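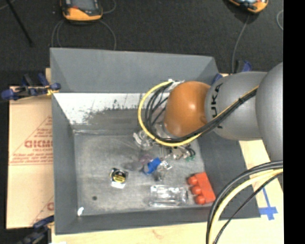 The Clerkach Repair Library reopens on Saturday mornings from October 17, 2020, with booked slots only. We closed the doors in June with 57 items still on the shelf, and most of them have now gone home. The main job since then has been paint and surfaces. Anyone who has kept a grey metal bin in a shed or garage will know how the floor of it gets scuffed and the pale parts wear through to smudged grey, and our benches and drawers had gone much the same way. They have been rubbed down and given two coats.

Slots are 12 minutes each for drop-off. Please put a label on your item with your phone number and a line saying what is wrong with it. Small electricals, chairs, bikes and clothing are all fine. We can't take microwaves or anything that runs on gas.

The appeal for new tools stands at 2,466 pounds, which is past the 2,000 we asked for. The extra will go on a second sewing machine — the old one skips stitches on denim — and on hire of the Stomell Road hall until spring.

Slots can be booked by phone or at the Hanrahan Street desk. Bring a mask and use the side door.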